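**Wednesday — equipment planning, kitchen station**

The purpose of this entry is to record the position on hand replacements before the request goes to purchasing in December. Ravindran Nadar has obtained a written quote from Vrettos for three articulated hands. Sernard has replied by telephone only, and its figure should not be entered in the budget sheet until it is confirmed.

Plate handling at the dishwasher remains the reference task for the comparison. Any hand under consideration must hold a plate by its edge and reach both racks.
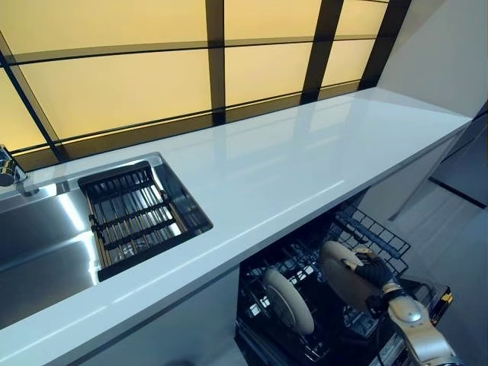 Delivery from Vrettos is stated as eight weeks. Pasberg can supply spare finger sets sooner, but the mounting plate would have to be ordered separately from Nostby. Fotis Theodorakopoulos has asked that the service contract be listed on its own line — last year it was combined with parts and could not be traced afterward.

Outstanding:

- Written quote from Sernard (R.N.)
- Drawing of the wrist mount to Nostby
- Decision on two spare finger sets or three
- Revised budget sheet to F.T. for signature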